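Review: Grillow 2.1, a correction-based fine-tuning method for tabletop picking

Posted 4 Jun 2026

Grillow is a method for adapting a pretrained manipulation policy to a new table and a new set of objects. The release from Ngata includes training code, a base checkpoint and a small labeling tool. We tested version 2.1 on a single arm with a two-finger gripper and a wrist camera.

The idea is simple. The policy runs on its own until the operator takes over. The takeover segment is stored as a correction, and the two seconds before it are stored as a negative. Fine-tuning then weights corrections above ordinary demonstrations and pushes the policy away from the negatives. Earlier methods of this type threw the negatives out.

Setup

Installation took one afternoon. The config file expects camera intrinsics in a format the manual describes incorrectly: the principal point goes before the focal length. The labeling tool, Drurilell, runs in a browser and is adequate. It has no undo.

We collected 1309 correction segments. The baseline was plain behavior cloning from the same checkpoint, trained on 2000 full demonstrations. Both policies were evaluated over 2000 trials with matched starting layouts. A trial counted as a success if the named object was inside the target container when the time limit ran out.

Results

Grillow cut failed trials by 38 percent relative to the baseline. Most of the gain came from approach errors, where the baseline closed its fingers beside the object. Placement errors hardly changed. Training time per run was longer than for the baseline, mainly from the extra forward pass on negatives.

Two weaknesses showed up. First, performance depends heavily on when the operator intervenes. Late takeovers put good motion in the negative set, and the policy becomes hesitant above the object. Second, crowded targets remain hard. When a small item touches or nearly touches a larger one, the policy often picks an approach angle suited to the larger item.

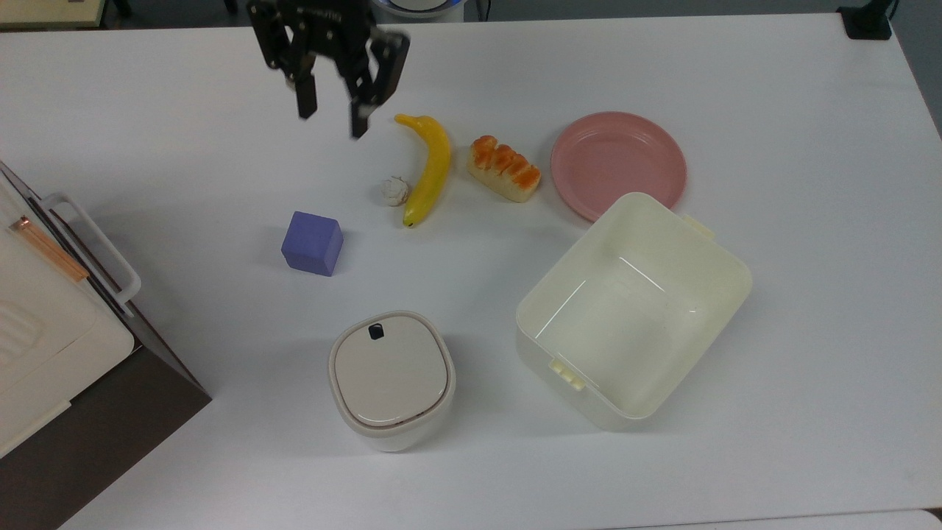 Head-camera view, gripper open near the toy banana, with the garlic bulb close beside it.

Layouts of this type are a fair test of the second weakness. An instruction naming the garlic has to be resolved against the longer yellow shape next to it, and the reach must leave clearance for one finger between the two. Objects with open table on all sides, such as the purple cube, are a much easier case.

Compared with Brerkau

Brerkau, which we reviewed last July, learns a separate failure detector and asks for help when its score passes a threshold. It is less sensitive to operator timing but needs a second network and a tuned threshold for each task. Grillow is the simpler system to maintain. For a lab with one experienced operator, we would choose Grillow. With several operators of mixed skill, Brerkau is still the safer option.

Pros: small code base, useful gains from short segments, no extra network at run time.
Cons: sensitive to takeover timing, weak documentation, no undo in the labeling tool.

Rating: 4 out of 5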